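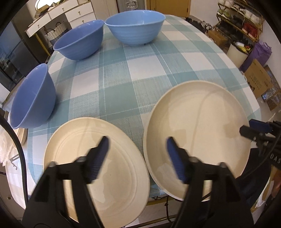

I have bought four sets of everyday dishes in my adult life and the Limby set from Berge is the first one I'd buy twice. I'd been eating off hand-me-down stoneware so heavy that unloading the dishwasher counted as exercise, and when a couple of those plates finally chipped I went looking for something lighter with a bit of color in it. The set comes in a mix of blue bowls and cream plates, and what sold me is that the blues don't match exactly! One bowl is a light blue, another a shade deeper, and the third has a periwinkle inside that I keep reaching for first. On my teal and gray plaid cloth they look like they grew up together, and the cream plates calm the whole thing down.

So, the bowls. They hold a proper amount of soup (I fill them well past what's sensible) and the wide rim gives your thumbs somewhere to go when you carry one to the couch. There are faint ridges on the outside that I took for decoration until I washed one with soapy hands and noticed how much better I could hang on to it. Oatmeal comes off the glossy inside with a quick rinse, even if I forget it until noon, and I do forget it until noon.

The plates come in two shapes, and this is where I'd pay attention when ordering. One is shallow with rings around a flat center, great for toast, sandwiches, a slice of pie. The other is deeper with a tall curved rim, and it's my favorite piece in the box. Pasta, curry, salad with too much dressing, it all stays put. If Berge sold the deep one by itself I'd have a stack of them.

Gripes? A few. The ringed plate collects crumbs in its grooves, so give it a wipe with a brush and not just a sponge. The two shapes don't nest, which means two piles in the cupboard, and my cupboard is small. And the glaze is shiny enough to show every water spot if you let things air dry. My brother-in-law Apolinar Zepeda thinks the bowls are too big for ice cream, and I think he's wrong.

I've had mine since March and they've been through some 623 meals, going by how we eat, plus one drop from counter height onto a rug. No chips yet. I got them at the Grelinham store, where they had open stock on the shelf, and it's worth going in person if you care which blues you end up with. Next on my list are the Limby mugs, as soon as they have the periwinkle back in.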